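Tuesday, start 8:40

Back on the wipe task in sim. Picking up from Somto's branch, merged main into it last night, only conflict was the launch config. Took mine.

State of things: squeegee policy gets to the counter fine, then either floats above it or digs in and the contact solver goes nuts. Been like that since we swapped the counter asset for the marble one. Sarahí thought it was the texture randomizer touching the collision mesh. Checked, it doesn't. Visual only.

9:15 - dumped tool pose vs commanded pose for 16 episodes. Offset in z is constant inside an episode and different between episodes. So not control lag. Something gets set at reset and then stays wrong.

9:50 - found half of it. Grasp transform gets computed once at reset, before the fingers finish closing. The tool shifts a bit as the grip settles and the planner keeps using the old transform. On the bench tool you never notice, it's short. With the wide squeegee head a small tilt at the fingers turns into a big miss at the edge.

Fix for now: recompute grasp transform after finger velocity drops under threshold, then freeze it. Hacky but ok. Put it in grasp_state, not in the task file, so the Flosska scenes get it too.

10:30 - reran the same 16 seeds. 14 get the blade edge to the hover height I asked for. 2 bad ones are both seeds where the spatula spawns close to the start of the stroke. Planner swings the elbow out wide to avoid it and comes in from a pose the IK doesn't like. Separate problem, see below.

Viewer grab at the hover waypoint, before the down move:
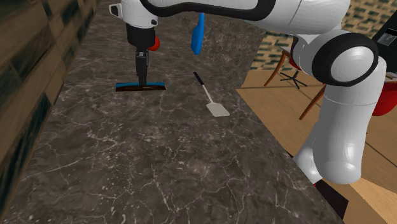

Squeegee at hover over the marble, spatula off to the right. New grasp transform on.

Head looks level enough by eye but I don't trust my eye, the log is what counts. Stroke direction should be parallel to the front edge of the counter. Wrote a check for this, compares tool x axis to counter frame, prints a warning if it's off. Counter frame in this asset is rotated compared to the old one, which cost me twenty minutes. Whoever exports the next one PLEASE keep the origin at the same corner. Guadalupe says the Stullmont exporter has a flag for it, will ask her which.

11:20 - the elbow thing. Collision padding on the spatula is the default, same as for mugs and bowls. For something lying flat that makes a fat box where there's really nothing to hit at hover height. Tried per-object padding from the bounding box, thin axis gets almost none. Planner stops taking the scenic route. Both bad seeds now plan a sane path.

BUT with padding that low the stroke itself can run over the spatula if the segmentation misses it. Pale blade on dark stone is the easy case. The handle is the one I worry about, black on dark gray, the mask breaks up along the handle in a lot of frames. Melquiades had a script that fits a line through the broken pieces, need to dig that up. Think it's in the Jivavier repo under tools, or was.

Lunch

13:10 - contact. Switched the down move from position to force target on z, position on the rest. First try it bounced. Gain was left over from the peg task, way too stiff. Dropped it, bounce gone, but now it takes forever to settle and the stroke starts before it's pressing properly. Added a wait on filtered force instead of a fixed delay. Works on the few I watched. No claims yet.

Also: force filter was running at the render rate and not the physics rate. Explains some of the weird plots from last week, Yolotzin you were right, sorry.

14:30 - kicked off the long one, 3,000 episodes with spawn and camera jitter on, counter material fixed. Logging grasp transform before and after settling so we can see how much it moves. Don't restart the Mercado node till it's done, Somto has been told.

Notes for whoever opens this next
- threshold for "fingers settled" is hardcoded, move to config
- counter frame check only warns, should fail the episode
- the padding change touches every scene, run the regression set before merging
- room stuff in the background (chairs etc) is still in the planning scene for no reason, slows down the colision checks. Strip everything past the far edge of the counter.
- handle mask, ask Melquiades

15:45 - first chunk of logs in. Shift between before and after settling is bigger when the grasp is off center, makes sense. Might be worth just grasping nearer the middle. Sarahí wants to try it with the grasp sampler weighted that way, she can have my branch once I've cleaned up the debug prints.

Left it running.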